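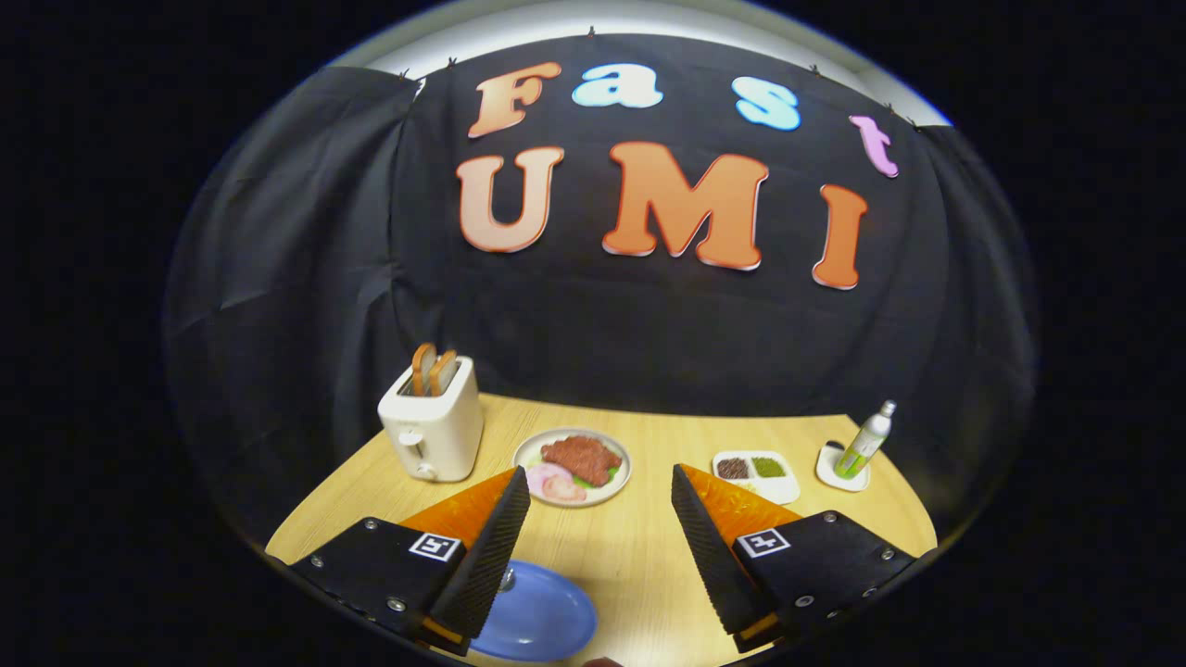 Komow手持夹爪采集套件试用评测:从操作规范角度看

本文评测的是Komow手持夹爪套件,重点放在随附的《桌面采集作业规范》上。硬件参数厂家页面已有,不再重复。试用从二月开始,任务为早餐类桌面整理,共录得1,052段,按规范复核后保留779段。

规范分场地、标定、采集、复核四章,由Arari负责编写,条款编号清楚,可直接引用到内部作业单。

场地一章写得最扎实。要求背景为深色织物并固定上沿,桌面为单一材质,开工前登记台面物品清单。条款未限制背景上的文字标识,我们认为应当补充:彩色大字会成为稳定的视觉特征,换场地后对策略的影响需要单独评估。褶皱程度也没有给出验收标准,不同班次挂出来的效果差异较大。

标定一章要求左右指座各贴一枚方形基准标记,每次更换指垫后重新核对开合零点。条款合理,执行成本低。不足之处是没有规定标记表面的清洁周期。食物类任务中油污附着较快,我们自行规定每135段擦拭一次,并写入班次记录。

采集一章对物体摆放的随机化描述过于笼统,只写“适当变化”。烤面包机、餐盘、分格托盘和细长瓶的抓取难度不同,应分别规定位移范围和朝向范围。细长瓶尤其需要明确允许的倾斜角,否则复核人员无从判断该段是否有效。靠近夹爪一侧的餐盘容易只露出一部分,规范也没有说明此类画面能否作为起始帧。

复核一章采用双人独立判定,分歧由第三人裁决,记录表可导出。与我们此前使用的Warwood流程相比,表格少两页,剔除原因的分类更细,统计时省去了人工归并。

硬件方面,带纹理的黑色指垫更换方便,背后的橙色半透明板连续使用后未见开裂。指座螺钉建议加入每班点检,现行版本未列。

附加耗材包售价392元,含指垫与标记贴纸。标记贴纸可自行打印,单独购买指垫更划算。

评分:硬件四星,规范文本三星半。已有Nikolaidis格式数据的团队需注意,两者时间戳定义不同,合并前须先统一。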